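# Goodall Harbor Approach Notes

Print this page | E-mail this page

Hello, and thank you for stopping by. This folder holds the approach and berthing notes for Goodall Harbor and the water on either side of it, from Vallar Point down to the mouth of Hevitz Creek. I started keeping them for my own use when I bought my first small sloop, and over the years so many people asked for copies that it made sense to put everything in one place and keep it tidy (well, tidier).

## What you get

- `approaches.csv` – 465 rows, one for each leg of a route into the harbor, with the course to steer, the length of the leg and a short remark
- `berths.csv` – the visitor berths and moorings, with depth at low water and whether there is power on the dock
- `remarks.txt` – longer notes that would not fit in a column, mostly mine, a good many from Agnes Hellström
- `old/` – earlier versions, kept so you can see what changed

Everything is plain text. Distances are in nautical miles and depths are in feet. Courses are magnetic, so please check the variation on your own chart before you lean on them too hard.

## A word on the depths

The depths in the creek come from a lead line and a good deal of patience. Agnes and I went up as far as the Detavetti boatyard on the last of the ebb, stopping every few boat lengths, and wrote down what we found. The bottom is soft mud nearly all the way, so a line will sink a little and read deep. I have left the figures as we wrote them and put an `m` in the last column wherever we felt mud.

The bar is another matter. It moves every winter, and the row for it is only as good as the month printed beside it, which at the moment is January. If you draw more than five feet, call the harbor office first and ask what the fishing boats are saying. 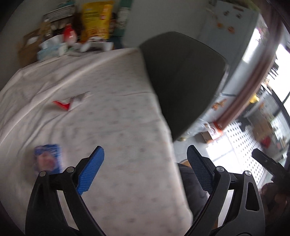 Boats coming from the north should also know that the Vallar Point light is hard to pick out against the street lamps behind it. I have missed it myself more than once! Stay outside the 36-foot line until the church opens clear of the hill, then turn in. The whole route is written out in `remarks.txt` under "North, by night."

## Using the files

Any spreadsheet will open them. If your chart plotter takes waypoints from a file, you will need to save the columns in whatever order it likes, and some older units stop reading at a certain number of rows. Kiri Faulkner has a plotter that balks at anything over 800 characters in a remark, so I keep the remarks in the tables short and put the rambling in the text file.

Please carry the proper charts as well. These notes are meant to sit beside them on the chart table, and they are no use at all for the rocks west of the breakwater – I have never taken a boat in there and don't plan to.

## Known gaps

- Nothing yet on the fuel dock, which is being rebuilt
- Three moorings off the Detavetti yard have no depth entered
- Tide remarks for the upper creek are guesswork above the footbridge

## Sending corrections

Corrections are very welcome, and small ones most of all. Tell me the row number, what you found and the state of the tide when you found it. I usually sit down with the mail on Sunday after supper, so give me a week or so. You may copy and share the files freely, as long as this page goes with them.

Filed under: Boating > Harbors & Anchorages > Local Notes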